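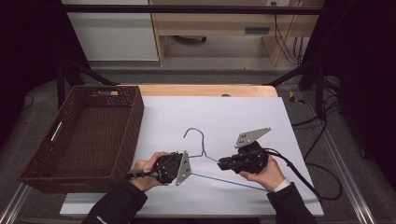
## 换季整理衣柜,边收边发(串)

**1/**
五月了,终于下决心把冬天的衣服收起来。去年拖到六月底,羽绒服在门后挂成了一尊门神,每次开门都要侧着身子进。今年想早一点,周五晚上吃完饭就开工,顺手开个串,省得自己半路跑去看剧。

**2/**
先说战况:全部倒到床上以后,床没了。我以为自己这两年买得很克制,结果光黑色高领就翻出来6件!其中两件连吊牌都还在。当时到底是怎么想的,可能是觉得每一件的黑都不一样吧(确实有一件偏蓝)。

**3/**
衣架换成了细铁丝的那种,我知道很多人嫌弃它。木头的好看是好看,可我家衣杆只有那么一截,厚衣架挂上去就跟早高峰地铁似的。铁丝的薄,能多塞好多件衬衫。缺点是肩膀容易顶出两个小包,所以针织一律叠着放,别挂,挂了会后悔。

**4/**
有人问毛衣怎么叠不占地方。我的笨办法:两只袖子往里折,下摆往上翻三分之一,再从领口那头卷下来,竖着插进抽屉。别卷太紧,罗纹领口会变形。粗棒针那种就老老实实平放吧,卷起来像个法棍,抽屉都关不上。

**5/**
羊毛的一定洗干净再收!!去年我偷懒,一件只穿过两次的开衫没洗就塞进去了,秋天拿出来袖口三个洞,心痛到现在。洗完要彻底晾透,我一般平摊着晾两天,摸着领子和腋下那块不发凉了再收。

**6/**
防虫的东西试过一圈。樟脑丸味道太冲,秋天穿出去像刚从外婆的箱底爬出来。现在用雪松木块,闻不出味儿了就拿砂纸轻轻磨一层,味道又会冒出来一点。它对已经有虫的柜子没多大用,有虫还是得先清柜子、吸缝隙,抽屉滑轨后面那条缝也别漏了。

**7/**
真空压缩袋我只拿来装被子。羽绒服压过一季,拿出来扁得像煎饼,拍了半天才缓过来,有一块到现在还是塌的。今年羽绒服都松松地叠进棉布袋里,占地方就占地方吧。

**8/**
中场休息,吃了半个西瓜。

**9/**
回来了。接着讲最难的一关:扔。我以前信那个"一年没穿就扔"的说法,后来发现对我不太灵,礼服一年没穿很正常啊,又没人天天结婚。现在改成试穿,套上以后第一反应是想脱下来的,直接进送人那堆。不许照第二遍镜子,照了就会心软。

**10/**
今晚被这条规矩淘汰的有:一条怎么坐都勒的牛仔裤,一件袖子永远短一截的风衣,还有跟Lucimara Rangel一起在Pellach市集买的碎花裙。裙子我犹豫了好久,拍了张照发给她,她秒回:"你穿过吗?"……没有。她说那给我吧。行,皆大欢喜。

**11/**
要是你们也想处理旧衣服,可以看看Zawadzka街上那家寄卖店。店主Zofia Szewczyk眼睛特别毒,袖口一翻就知道起没起过球。她收东西挑,但是爽快,不收的当场就说,不会让你等一个礼拜的消息。记得提前熨一下,我上次皱巴巴地拎过去,她看我的眼神我至今难忘。

**12/**
刚才有朋友在底下问收纳盒要不要买成套的。我的血泪建议是先量抽屉!!我之前兴冲冲买了一整套Nastum的分隔盒,宽42厘米的抽屉,放完剩一条缝,不宽不窄,专门用来吃袜子。后来我用鞋盒盖子自己隔,丑是丑了点,尺寸倒是想怎么裁就怎么裁。

**13/**
夏天的衣服挂出来了,按长短排的,没按颜色。我试过按颜色,好看了大概三天,洗过一轮就全乱了。长的靠左,短的靠右,短衣服底下空出来的地方刚好能放包。

**14/**
对了,还翻出一件失踪很久的亚麻衬衫!就是去Brilluslow那次穿的,我一直以为落在旅馆了,还专门打电话问过前台,人家很认真地帮我找了一遍。它就在另一件大衣里面套着呢。给前台姐姐道个歉,迟到了一年。

**15/**
亚麻皱成咸菜了怎么办:喷点水,半干的时候熨,先熨反面,领子从两头往中间推,不然领尖会起一小条褶。懒得熨的话就洗完别甩太干,抖几下挂起来,让它自己往下坠。会有点皱,亚麻嘛,皱着也好看。

**16/**
床终于能看见床单了。还剩一堆落单的袜子没配对,总共8只,没有任何两只是一家人。先放着,明天再给它们最后一次机会。

**17/**
你们的羽绒服都怎么收的?挂着还是叠着?评论区说说,我洗澡去了。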